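Resources > Home and Workshop > Care of Wooden Tables

Caring for Wooden Tables and Work Surfaces 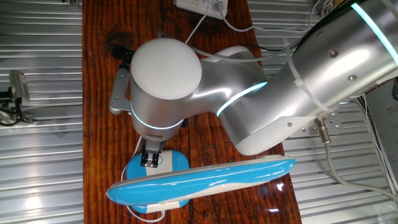
Print this page | E-mail this page

02/02/2021
By Marjatta Lehtinen, Household Advisory Service

A solid wood table in regular use will need attention several times a year. Most of the damage reported to this office comes from heat, standing water and unsuitable cleaning products, and most of it can be corrected at home with ordinary supplies. The guidance below applies to tables used for meals, schoolwork, sewing and light repairs. It does not apply to antiques or to pieces with inlay, which should be taken to a qualified restorer.

Identifying the finish

Before any product is applied, the owner should find out what finish is on the wood. Choose a spot on the underside of the top or the inside of a leg. Place one drop of water on the wood and leave it for five minutes. If the drop stays in a bead, the surface is varnished or lacquered. If it soaks in and leaves a darker mark, the wood is oiled, waxed or bare.

To tell a waxed surface from an oiled one, draw a fingernail lightly across the same hidden spot. Wax will collect under the nail. Shellac, found on many older tables, softens when touched with a cotton swab dampened with rubbing alcohol. This last test leaves a small mark and must be done out of sight. Keep the swab away from open flames.

Routine cleaning

Dust with a soft, dry cloth in the direction of the grain. For sticky spots, add a few drops of mild dish soap to a bowl of lukewarm water, wring the cloth until it no longer drips, wipe, and dry immediately with a second cloth. Crumbs in the joint between two leaves can be removed with a soft toothbrush or a wooden toothpick. Metal tools scratch the edges and should not be used.

The following should be kept off all wooden surfaces: ammonia, bleach, scouring powder, melamine sponges and undiluted vinegar. Silicone polishes give a quick shine but make later refinishing difficult. Steam cleaners are not suitable under any circumstances.

White rings and heat marks

A white ring usually means that moisture is held in the finish and has not reached the wood. Leave the table uncovered in a dry room for two days. Many light rings fade without treatment.

If the ring remains, lay a clean, dry cotton cloth over it and pass a warm iron across the cloth for a few seconds, with the steam turned off. Lift the cloth and check. Repeat up to four times, allowing the surface to cool between passes. Do not leave the iron in one place. On shellac, omit the iron and rub the ring gently with a little paste wax on a soft cloth.

Dark rings are a different matter. They indicate that water has reached the wood, often in the presence of iron from a can or a plant stand. The finish must be removed from the affected area before the stain can be treated with oxalic acid, a poisonous product that calls for gloves, eye protection and good ventilation. Readers without experience of this work are advised to consult a refinisher.

Scratches and dents

Fine scratches in a waxed or oiled top can be reduced by rubbing in fresh wax or oil. For deeper scratches, use a wax filler stick one shade darker than the wood. Press the wax in, level it with the edge of a plastic card and buff.

A shallow dent in bare or oiled wood can often be raised. Put two or three drops of water in the dent, cover with a damp cloth and touch the tip of a hot iron to the cloth until steam rises. Let the wood dry overnight before sanding. Varnished tops do not respond well, as the finish keeps the water out.

Oiling a worn top

Tables in daily use should be oiled twice a year. Our office recommends once in October, before the heating season is fully under way, and again in spring.

1. Clear the top, clean it and let it dry for a full day.
2. Sand lightly by hand with 220-grit paper, always along the grain. Remove all dust.
3. Apply a thin coat of hardening oil with a lint-free cloth. Include the ends of the boards, where the wood takes up the most.
4. Wait 15 minutes and wipe off everything that has not been absorbed.
5. Allow the drying time given on the container before applying a second coat.

Treat the underside at least once a year. Boards finished on one face only take up moisture unevenly and are more likely to cup.

Warning: cloths wet with drying oil can heat up and catch fire without any spark. Spread them flat outdoors, in a single layer, until they are completely stiff, or place them in a metal container filled with water and close the lid. Never leave them crumpled in a trash can.

Placement and humidity

Indoor humidity between 40 and 55 percent suits most furniture. Keep tables at least three feet from radiators, stoves and heating vents. Where strong sun falls on part of the top, close the blinds at midday and turn the table end for end twice a year so that the color changes evenly. Lamps, trays and cutting boards should be moved from time to time for the same reason. Extension leaves should be stored flat, in the same room as the table.

Further help

Leaflet 653, Removing Ink, Candle Wax and Adhesive, is available at the front desk, as is Leaflet 556, Loose Legs and Wobbling Joints. Questions about particular finishes may be addressed in writing to Eino Toivonen or Rahel Berchtold at this office. Please state the age of the table, if known, and list any products already applied.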